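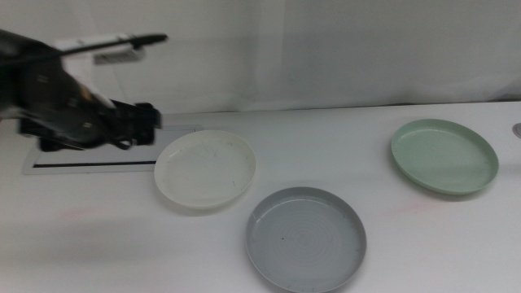

生活 > 饮食 > 器物

本网站使用Cookie以改善您的浏览体验。继续浏览即表示您同意我们的隐私政策。

一家小面馆怎么买盘子

开面馆的第三年，我才开始认真看盘子的账。之前一直觉得盘子是开业时买一次的东西，坏了补几只就行。后来翻进货单，一年里补盘子花的钱，够换一台新的冷藏柜。

我的店在布敦达勒街（Budundale）中段，中午卖面，晚上加几样小炒和凉菜。开业时从批发市场拿了一批厚瓷盘，每只不到十块钱，直径从六寸到九寸都有。当时只看价钱，没想过怎么摞。三种尺寸混在一起，洗碗的阿姨收下来只能按大小重新分，忙的时候来不及分，大盘压小盘，边上就磕出口子。

缺口的盘子不能上桌，这一条没有商量。可是细小的划痕要不要换，店里争过好几回。厨房觉得能用，前厅觉得难看。后来我们定了个办法：每年六月盘点一次，拿到窗边看，划痕里洗不出颜色的就淘汰，洗得干净的继续用，降到员工餐。

划痕多半是刀叉和钢丝球留下的。浅色釉面上的黑灰色细线，很多时候是金属蹭上去的痕迹，釉没有破，用小苏打调成糊，软布慢慢擦，能去掉大半。钢丝球我们已经不用了，换成尼龙刷，泡的时间长一点，效果差不多。

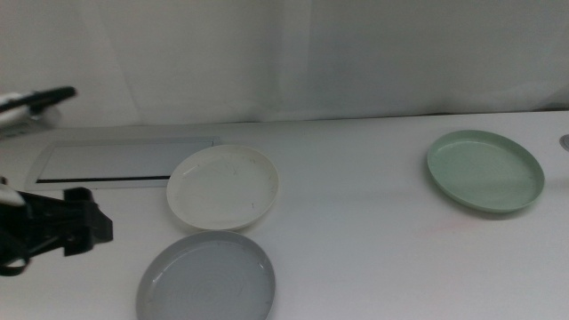
说到材质，这几年餐饮店里用得最多的还是三类：瓷、密胺和钢化玻璃。瓷的手感好，保温也好，缺点是重，一摞二十只，阿姨端一趟胳膊就酸。密胺轻，摔不坏，但不能进微波炉，时间长了表面发毛，吃油吃色。钢化玻璃结实，偶尔会整只炸开，碎粒满地，收拾起来很费事。

去年我去看过兹洛鲁瓦里（Zolluvari）的展厅，他们专做餐饮用瓷，盘底有一圈加厚，摞起来不晃。报价是一套600元，十二只，比批发市场贵出好几倍。我没有马上买，先要了一套样品放在晚市用。用了半年，坏了一只，是从传菜口掉下去的，怪不得盘子。后来我们分两批换，凉菜先换，面碗暂时不动。

也有同行走二手的路子。城北的贾斯登（Jasden）旧货仓收倒闭餐厅的设备，盘子论斤卖，灶台和蒸柜在另一头。去那里要有耐心，好东西压在底下，手套必须戴。我有一次翻出159只同款的八寸平盘，釉面很新，只有几只底足磨得粗，总共付了不到一套新盘的钱。缺点是以后补不到货，坏一只少一只，等到凑不齐一桌，剩下的就只能拿来垫花盆。

颜色这件事，我的看法是少用。店里试过用彩色盘子区分辣度，客人并不看，服务员倒是经常记错。现在除了一种蓝边的专门放过敏客人的菜，其余都是白色或米白色。买白盘还要注意批次，同一个型号，两批之间的白差得很明显，摆在一张桌上像是两家店的东西。我的做法是一次多买两成，箱子上写好批次，放在楼梯间。

清洗上，水温比洗洁精重要。我们的洗碗机终洗水温调到八十多度，盘子出来自己就干，不用抹布。抹布擦过的盘子常有一股味道，客人未必说得出来，只会觉得不清爽。出机以后立着放，等凉了再摞，否则两只盘子之间闷着水汽，第二天早上底下那只会留一圈水印。

存放用的是矮架，最高一层不超过肩膀。每摞不超过二十只，再高就容易歪。换季的大盘用旧报纸隔开，装进箱里，开口朝上。

这套办法用下来，去年补盘子一共花了3,000元，比前一年少了一半还多。省下的钱修了排烟。今年打算把面碗也换掉，样品已经到了两种，一种口沿太厚，喝汤的时候漏嘴，已经退回去；另一种还在试，下个月再决定要不要订。

标签：餐具 小店经营 后厨

读者评论

面汤不烫：密胺发毛那个太真实了，我们食堂的盘子红油印怎么洗都在。

阿敏的厨房：小苏打的方法试了，浅的能擦掉，深的不行，可能是真的伤到釉了。

老街坊60：二手盘子买回来要不要先煮一遍？文章里没写。

三号桌：面碗口沿厚确实难喝，薄的又烫嘴，希望作者试完了再写一篇。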